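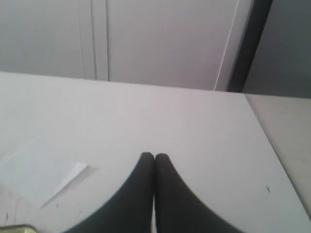 Wrist view, fingers closed, paper to the left of the tips.

Section 7: When the stamping job goes wrong

I wrote this section after the Gerkideck stamping routine had caught me out more times than I'd like to admit, so if you've come straight here with an arm that has stopped dead over the paper, welcome! You're in good company. Most of what follows is about fault 472, the one I get asked about more than all the rest put together.

7.1 What fault 472 means

The controller shows 472 when the fingers close further than they should for the block you told it to expect. In plain words, it thinks it has missed the stamp or dropped it. The arm holds its position and waits for you. It stays powered the whole time, and a still arm looks exactly like a switched-off one, so please don't go by looks.

CAUTION: Press the stop button before you put a hand anywhere inside the taped area. Pausing from the Susivow screen is not the same as stopping. A paused job can be resumed by anyone who walks up and taps the green arrow (I've done it myself, with my own sleeve over the tin).

7.2 Clearing the fault

1. Press the stop button and wait for the lamp to go steady.

2. Look at the wrist view on the screen. If the fingers are shut tip to tip with nothing between them, carry on with step 3. If the stamp is still in there, skip to 7.3, your trouble is slip and you can leave the pick position alone.

3. Find the stamp. If it has landed on the paper, take the sheet away and put a fresh one down at the same angle.

4. Wipe both finger pads with a dry cloth, then a damp one, then dry again. Red paste is greasy stuff and a film too thin to see will do it.

5. Wipe the stamp too, sides only. Leave the face alone.

6. Set the stamp back on its pick position, release the stop button and choose Clear, then Home. The arm goes home at slow speed whatever you've set, so give it time.

Note: If 472 comes back straight away with the stamp properly seated, the width setting has probably been lost. Mine vanished after the January update. Type it in again under Tool, Width, and save before you leave the page or it forgets the lot!

7.3 Slip during the press

This is the sneaky one, as you may get no fault at all, only a crooked print. The stamp creeps up between the fingers while it's being pressed into the tin, and by the time it reaches the paper it's sitting too high or leaning over.

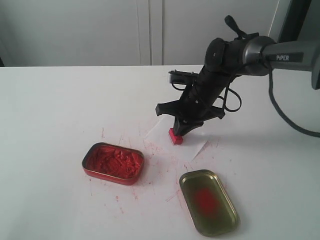 Stamp held just over the sheet, open tin and lid within reach of the arm.

Pause the job with the stamp just over the sheet and look at it from the side, from outside the tape. You want it upright, with its bottom face level with the paper. If it leans:

1. Stop the arm, as above. Yes, again.

2. Open Grip on the Susivow screen. The Tostetti preset loads 700, which was too soft for me with paste on the pads. I went up in small steps and never past 1000.

3. Reduce the press depth at the tin by one step. The paste only needs to coat the face, and digging about in it just gets the sides of the stamp greasy.

4. Run 3 prints on scrap paper and compare them before you go back to good sheets.

CAUTION: Don't push a leaning stamp straight with your finger while the arm is holding it. The grip keeps correcting itself and it will nip you.

7.4 Paste on the table
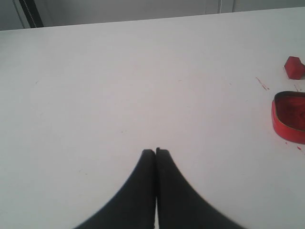
I used to let the red marks build up until the end of the day, which was lazy of me and cost me a whole afternoon of bad picks. The Šimek locating routine looks for red, you see, and a big enough smear can pull its guess away from the block. Specks don't seem to bother it. Streaks near the pick position certainly did on my table, so now I wipe down whenever I change the paper.

Use a cloth with a drop of washing-up liquid and keep it well away from the open tin. Check under the edge of the sheet as well. When the table's clean, run Locate once on its own and make sure the cross on the screen lands on the block. If it lands on the tin instead, redraw the search box a little smaller and try again before you restart the job.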